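**Jella vs. Flestia two-finger grippers: is anyone getting the advertised repeatability?**

**mudroom_mech**

I've had both on the same arm since May and I'm getting tired of the sales copy. Same wrist plate, same Qiu controller, same wrist camera, same table. The Jella costs a lot more and the pitch is that it closes to the same place every time, forever, no recalibration. The Flestia makes no such promise and just ships with a sheet telling you how to zero it.

My test so far is dull. Open all the way, close all the way, read the encoder, repeat. Then pick up a metal spacer, set it down, repeat. I ran 150 picks on the Flestia and 152 on the Jella (I lost track at the end and let it run two over, please don't write in).

Misses: five on the Flestia, four on the Jella. I would not pay extra for that. Has anybody seen a difference that shows up in the work and not only in the brochure?

---

**rshevchuk**

Spacers are too easy. They're rigid, they're round, and if your approach is a hair off they center themselves between the fingers. You'd get close to the same number with a pair of salad tongs.

Try something thin and floppy. Cable ends are where I stopped liking the Flestia. It closes fine but the tips don't stay parallel under load, so anything skinny gets squeezed toward the front and pops out.

— Rostyslav Shevchuk

---

**mudroom_mech**

Fair on the spacers. But I'd like to see the tip thing measured. I've read it in three threads now and every time the evidence is "you can feel it."

---

**rshevchuk**

You can feel it.

OK, feeler gauge at the tip, feeler gauge halfway down the finger, closed at default force. On mine the two readings don't match, and they get further apart as I raise the force setting. I didn't write the numbers down. I'll redo it when the arm is free.

---

**gantry_aunt**

Not defending either company here, but how are you both setting force? The Qiu box has one force field for the gripper and it does not mean the same thing for every gripper you plug into it. It's a current limit with a friendly label. The same value on two grippers gives you two different squeezes, and a lot of these head-to-heads fall apart right there.

I put a small load cell between the fingers and made a table for each gripper. It took an evening. Until you do that you're comparing motors.

---

**mudroom_mech**

I had them both at the default. So yes, I was comparing motors. Annoying.

---

**zlytvynenko**

I'll argue the other side a little. We bought the Jella for a connector job and I was ready to send it back. It's still on the arm. It isn't magic and the "no recalibration" line is nonsense — we zero it whenever someone swaps the fingers, same as any gripper. What it does better is close slowly without stuttering. At low speed the Flestia moved in little steps for us, and the part would shift a bit with each one. With a plug lying flat on a table, that's enough to turn it.

If you only ever close at full speed you'd never notice. I wouldn't have.

Zoriana Lytvynenko

---

**rshevchuk**

Was the stepping from the gripper or from the controller? Mine stepped until I changed the update rate. After that it was smooth enough.

---

**zlytvynenko**

We changed the rate too. It got better and it didn't go away. I'll grant that ours may have been a bad unit, we only had the one. I don't think one unit of anything proves much, and that includes my Jella.

---

**tin_lid_384**

Can somebody explain why we're all paying for finger sensors when everyone in this thread has a camera at the wrist? I look at the video. If the part's in the fingers, it's in the fingers. I swapped the stock camera for a Seletti one a while back and never looked at the encoder again.

---

**gantry_aunt**

Because the fingers block the camera exactly when you want to see. Once they're shut on something thin you're looking at the backs of two fingers and a lot of table. Then the arm moves, the video smears, and you're guessing. I've had a script mark a grasp as good when the cable was lying next to the fingers. The encoder at least knows how far they closed.

---

**tin_lid_384**

My success rate says otherwise.

---

**gantry_aunt**

Success rate according to what, the camera?

---

**tin_lid_384**

...according to the camera. Point taken, but I still say a decent wrist view catches most of it. You can tell a closed empty gripper from one holding something.

---

**rshevchuk**

With a spacer, sure. With a thin cable in dark fingers over a pale table? I look at my own stills and I can't always call it. Light gets through the seam on mine even with nothing in there, depending on where the lamp is. I wouldn't want a script making the call off of that.

---

**mudroom_mech**

Plan, then, so this doesn't turn into another thread of opinions:

- load cell table for both grippers first, like gantry_aunt says
- low speed close, both of them, logging position so we can see whether it steps
- gauge at the tip and halfway down, at 2 force settings, written down this time
- cable and connector picks off the table, with a person calling each one by eye

If the Jella wins on the last one by more than a handful I'll shut up about the price. I don't expect it to.

---

**zlytvynenko**

Put the connector down at different angles. If you square it up to the fingers every time, they'll both look great. And leave the cable attached to it. A loose plug with no cable behind it is a different job, the pull from the cable is half the trouble.

---

**mudroom_mech**

Cable stays on. Mine hangs down behind the corner of the table and has its own ideas about where the plug should point, so the angles should take care of themselves.

---

**gantry_aunt**

What are you using for a light? If you're going to argue with tin_lid about cameras you should at least keep it the same for both grippers.

---

**mudroom_mech**

Ceiling light only, and I'll leave it alone between runs. It puts a shiny spot on the right side of the table that I could do without, but both grippers will get the same one.

Cable's out on the table and I'm starting with the closed position, because I want to settle the seam question before I pick anything up. Rostyslav is right that light comes through. There's a thin pale line between the fingers with the tips together, and I couldn't tell you from the video alone whether that's a bad zero, flex, or just how the fingers are cut. So the gauge comes out next, and until I've got a reading I'm not blaming either brand for it.

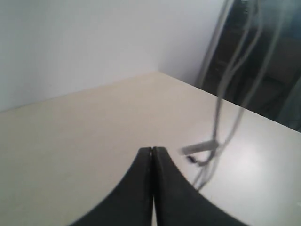
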